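Switching from a fitted sheet to a flat one, worth it?

wallness_jo
I have a 14 inch mattress and every fitted sheet I buy pops off at one corner by morning. Thinking of giving up and using two flat sheets with tucked corners like my grandmother did. Does anyone here do this full time?

ksheehan
Yes, for years. You need a lot of extra length. On a mattress that thick I'd buy one size up. Tuck the foot first, then fold the corners, then the sides. It takes a few more minutes on laundry day and after that I leave it alone.

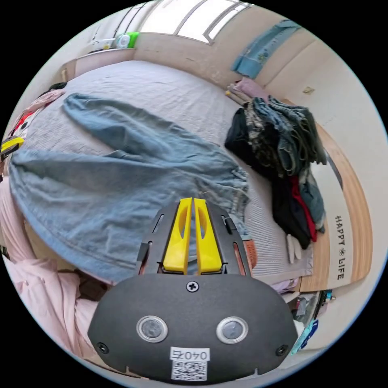 The fabric matters too. Smooth sateen slides out from under the mattress. Anything with some texture to it stays put much better. I stopped looking at thread count after I had a 400 set that pilled in one winter.

pearce_st_dad
Disagree on the flat sheets. I tried it and my side was untucked within two nights. I move around a lot. Deep pocket fitted sheets with elastic all the way around fixed it for me. Check the pocket depth on the package, you want 16 inches or more.

wallness_jo
Mine say "fits up to 15" and they still pop off.

pearce_st_dad
Did you dry them on high? Cotton shrinks. Mine lost an inch that way.

wallness_jo
I did, every time.

ksheehan
That would do it. I still say flat, though. They fold neatly in the closet and you can turn them end for end so they wear evenly.

lin251
Sheet straps under the mattress, the kind with clips. They cost me less than one new sheet. Only complaint is that the clips left marks on the thin cotton.

wallness_jo
I'll try low heat and the straps first. If it still pops off I'm buying a king flat in May when the sales start.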